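Shop Arm, Term Project Report
Last updated: March

Our shared workshop on Makgate has a rule that whoever breaks the simulator has to fix it before going home, so I have spent a lot of evenings there. The project is called Skurnum. Apolline Riviere and I wanted an arm that can tidy small stuff in a bathroom, and we wanted to work it all out on screen before we spent our parts money on motors.

I started with the hand. My first one had two fingers and it was fine for boxes, but I got greedy and tried a multi-fingered model with flat black links and lots of pivots. It took me 17 tries to get the joint limits right! For a while one finger kept folding back through the palm, and I only found out because the contact log filled up with errors. The clutter we load in is whatever free models we could find, so there's a big key and a little hooded figure in there too.
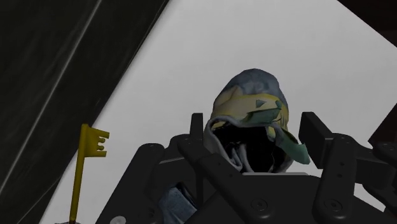
Radu Toma did the physics settings, and he's way more patient than me. He cut the time step in half, then cut it again, and the jitter mostly went away (my laptop fan did not enjoy it). We also learned to give every object its own friction value. I had copied one number onto everything and then wondered why soft things and metal things slid the same way.

For the actual task we went back to two parallel fingers on a white arm. The job is picking things off the top of a toilet tank, which sounds silly, but it's a nice narrow shelf and the wall behind it leaves hardly any room for the elbow. Getting the base height right ate up most of a week. Too low and the wrist ran out of travel – too high and the forearm came in at a bad slant.
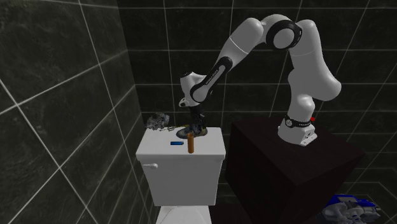

The planner is the part I'm proudest of. It moves to a point above the object, drops straight down, closes, and lifts. I wrote the first version in one sitting at the Munteanu desk (the good one by the heater) and it knocked over everything. Apolline added a check that looks at the neighbors before it picks a side to come in from, and we kept that. We ran it in 7 room layouts, and 3 of them still give us trouble when the target is near the back edge.
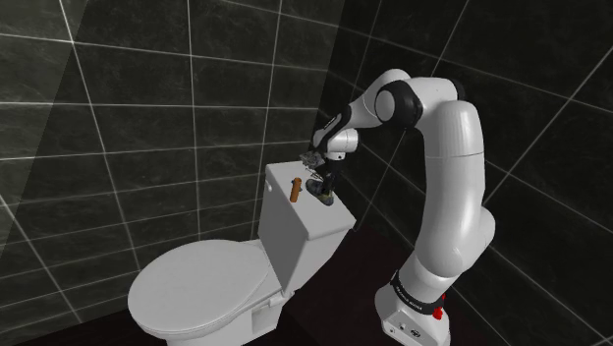

Why not just build the real arm and test on that?

Money, mainly, plus a crash on screen costs us a restart and a real one costs a gearbox. The plan is to print the fingers first, bolt them to a bench stand at Itholm, and see how well the grip numbers carry over.

Still to do: slow down the last bit of the drop, clean up my config files, and write down the friction values somewhere other than Radu's notebook.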